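Mar 20, 2021

Thread on the Heten cable paper, which plenty of you have sent me this week. Short version: good engineering, a headline number I don't buy yet. Numbered so you can argue with the right bit.

1/
The claim: two arms learn to plug one cable end into another from demonstrations alone. Someone drives the arms by hand, the model copies. 263 demos, and a success rate in the abstract that would make anyone in manufacturing sit up.

2/
First grumble. Go to the appendix and look at how a trial starts. The cable is laid out by a person in one of 7 "starting poses". The same 7 used in the demos. So the test is whether the arms can do again what they were shown, on the colours and curves they were shown it with.

3/
That's a fair thing to measure! Just don't call it "robust to cable shape" in the title. A cable has a lot more than 7 shapes. Ask anyone who has pulled a set of earbuds out of a coat pocket.

4/
We've been trying the released code on our own two-arm bench, under the name Graro because every side project here has to have a name. Same method, our cables, our table. I wanted to see what happens with a clear jacket in place of the bright one in their videos.

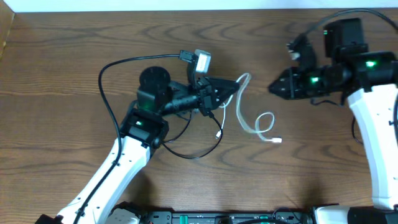
5/
Clear cable on brown wood is mean to a vision model. The jacket picks up the light and the grain shows up as curved lines right where you want the cable to be the only curved line. I can pick out that coil without trying. I have no faith that the policy can.

6/
Then there's height. A loop that stands up off the table is a different problem from one lying flat, and every one of the 7 poses in the paper is flat. I checked the figures twice. If I've missed one, send me the page.

7/
Our results so far: from their poses, with their kind of cable, we get close to what they report. Credit where it's due, that almost never happens with released code. Drop the cable on the table any old way and it falls apart fast. Swap to the clear one and it's worse again.

8/
I'm not posting our percentages. We've done 4 sessions and I'd be doing the exact thing I'm complaining about.

9/
"It just needs more data." Maybe. The Dramani people said that in November about folding, went to 1,000 demos, and got a nicer curve on the same easy test. More data from the same 7 poses gets you a model that's very sure about 7 poses.

10/
What I'd like from the next version:
— random drops, with the arms or a person tossing the cable and nobody tidying it
— one cable the model has never seen
— failures sorted by kind (missed grasp, lost the end, jammed the connector)
— all trials counted, including the ones "reset by operator"

11/
That last one bugs me most. The paper leaves operator resets out of the total. How many were there? Doesn't say. If a person steps in when the grasp looks bad, the score is partly the person's.

12/
Someone will ask about the Hatico demo reel. It's a reel. There's no paper, so there's nothing to check, and I've got no opinion on it beyond liking the music.

13/
Still running the Graro tests. Random drops with the opaque cable are next, clear cable after that. If the numbers come out kinder than I expect I'll post them in this thread and eat my words.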